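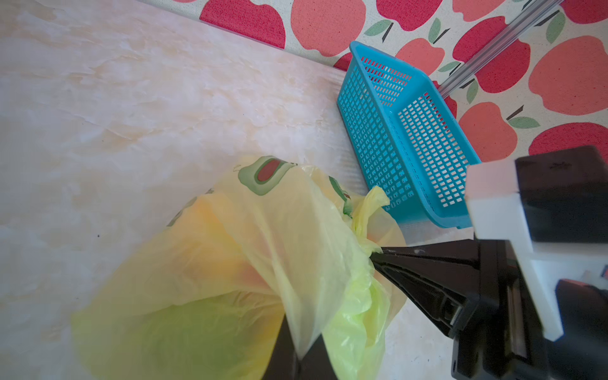 A gripper holds a thin yellow plastic bag above a marble-patterned tabletop, beside a blue basket. Photo: Lavico

Home | News | Research | Media contacts

Lavico reports results for grasping thin plastic bags

2 min read
Print | E-mail

June 29, 2026 - Robotics company Lavico has released results for Drergate, a method that helps a two-finger gripper pick up thin, crumpled plastic bags.

Bags are hard for robots to handle. They change shape when touched, and light shines through them, which makes their edges difficult to find in a camera image. Drergate looks for places where the plastic is gathered or twisted and ranks them as pinch points. It uses color images only and needs no depth sensor.

The method was trained on 1093 recorded grasps made on household tabletops and printed cloths. In a test of 100 attempts with bags left out of the training set, the gripper lifted the bag and kept hold of it 83 times. The same gripper aiming at the center of the bag succeeded 46 times.

Most of the failures came from bags lying flat, with no fold high enough to pinch. In 9 attempts the fingers closed on the cloth underneath as well.

Lavico carried out the work with the engineering firm Moser, which built the test stations. Donetti, a maker of packing equipment, repeated part of the test at its own site and will publish its figures separately.

The grasp recordings and the trained model will be released in December for research use. A second study, on placing filled bags into open baskets, has begun.

Print | E-mail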